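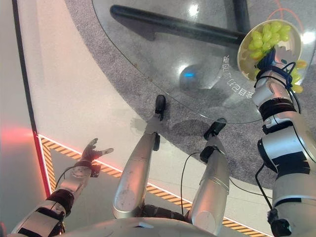
How to Get Smears Off a Glass Coffee Table (and Keep Them Off Until the Visitors Leave)

By Renato Quiroga

A glass coffee table is a way of displaying your fingerprints at knee height. I have owned one for years, against advice, and in that time I have tried most of the methods that relatives will press on you. The one below works. It takes 15 minutes, plus however long you spend telling people to keep their elbows up.

What you need

Two microfibre cloths, one for washing and one for drying
White vinegar
A spray bottle
Dish soap
A plastic scraper or an old loyalty card

You don't need a special glass product. I bought a bottle of Florkum once because the label had a mountain on it. It smelled like a mountain and left a film I could write my name in.

Step 1. Clear the top completely

Everything comes off, including the big book about lighthouses. Cleaning around things gives you a map of where the things were.

Step 2. Deal with the crumbs first

Wipe dry, towards yourself, into your other hand. Grit dragged under a wet cloth is how glass gets those fine scratches that only show up in the late afternoon, when your mother-in-law does.
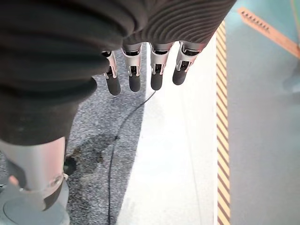
Wash your cloths without fabric softener. Softener coats the fibres, and the coating goes straight onto the glass. If yours have already been through with the towels, a hot wash with a splash of vinegar usually brings them back.

Step 3. Soap, then vinegar

One drop of dish soap in a bowl of warm water. One. Wipe the whole top, then go over it with a damp cloth. Then mix one part vinegar to 3 parts water in the spray bottle, mist lightly and buff with the dry cloth, going side to side on top and front to back underneath. When you find a streak, you'll know which side to blame.

For candle wax, hold the scraper nearly flat and be patient. Ice in a bag helps. 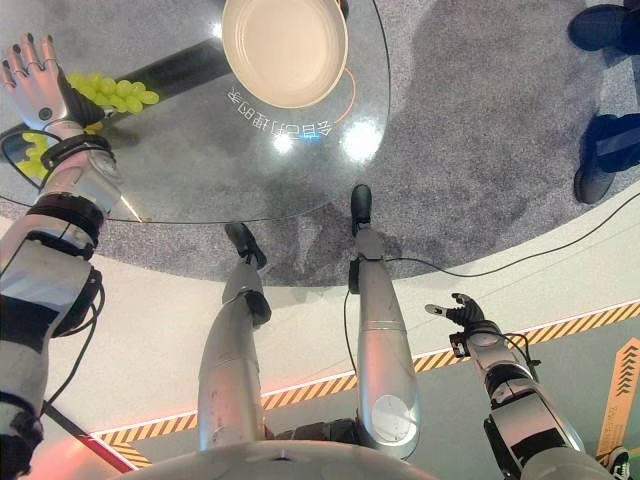

Page 3 of 5

Step 4. The underside

Yes, it has one. Lie on the carpet and look up. Spray the cloth here, not the glass, unless you enjoy vinegar in the eye. While you're down there, check the little clear pads between glass and base. Mine came from Tremblay Hardware and had gone the colour of weak tea.

Step 5. Put back less than you took off

Coasters for drinks, felt dots under anything ceramic, and a dish for fruit so it isn't rolling about leaving its own marks. Grapes are the worst offenders after children.

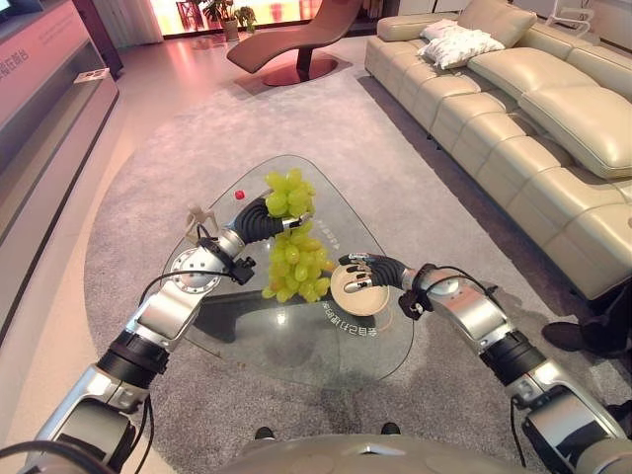 Grapes and a small dish over the glass.

Touch-ups through the week need only a dry cloth. Keep one in the drawer nearest the couch, where it will be used to clean somebody's glasses. Buy a spare.

Next in this series: the oven door, in April.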